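**Skelalwood workshop: the hand project, July**

Quick one as the laser bookings are eating my week. The hand group is still meeting on Tuesday nights, back bench, bring your own mug. Rosalía Requena has taken over the software side from me, thank goodness, and the simulator now runs on the old Tadier desktop without falling over. Mostly.

Where we are: arm model loaded, hand model loaded, fingers all bend the right way (the thumb didnt, for a fortnight, sign error in the config, my fault). The practice table has a blue plate in the middle and boxes either side. Plan is to get the simulated hand going to the plate, stopping short of it, and coming back to its start spot, over and over, before we put any money into real motors.
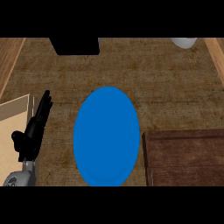 Rosalía ran 100 tries over the weekend with the start position shuffled a bit each time. 622 lines of log, most of them warnings about joint limits. The fingers stay shut for now, we only want the reach sorted. Opening them comes next and thats where the thumb will bite us again I expect.

Real hardware: Vallejo have quoted for the wrist bearings, Gonen still haven't answered the second email. If anyone has a spare 24 volt supply, even a tatty one, leave it on the shelf by the kiln with your name on. Not IN the kiln shelf please, the other one.

Also need:

- someone who can print the palm cover in black, ours came out warped
- a decent crimping tool, on loan
- a person who likes reading logs. There must be one of you

Files are in the shared folder under hand_v3, ignore hand_v3_new, it's older. Shout if you can't get in, the door code and the folder password both changed and I may have mixed them up in the last newsleter.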